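4.2 How small labels describe their back catalogs

We were lucky that the people who run small dance labels like to talk, and our listing sample grew well beyond what we had planned for back in August. In the end we read 1542 shop listings from four imprints (Hisel, Dedach, Huerta and Drukero), and 455 of them were for reissues or archive material of one kind or another. Going through them was a real pleasure, even when the same handful of adjectives kept coming around again!

Archive listings tended to talk about where the tapes had been kept, while listings for new records talked about the dance floor. Nayeli Nava read every archive listing twice and marked any sentence that mentioned a place, a machine or a person, and her notes are the basis for Figure 2.
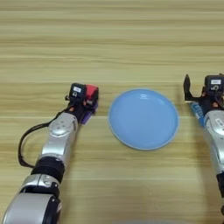 Of the new releases, 489 named the mastering engineer, and we had expected far fewer. Dedach does this nearly every time, and Huerta does it mostly on twelve-inch singles, so we would be careful about reading the total as a habit shared by all four labels.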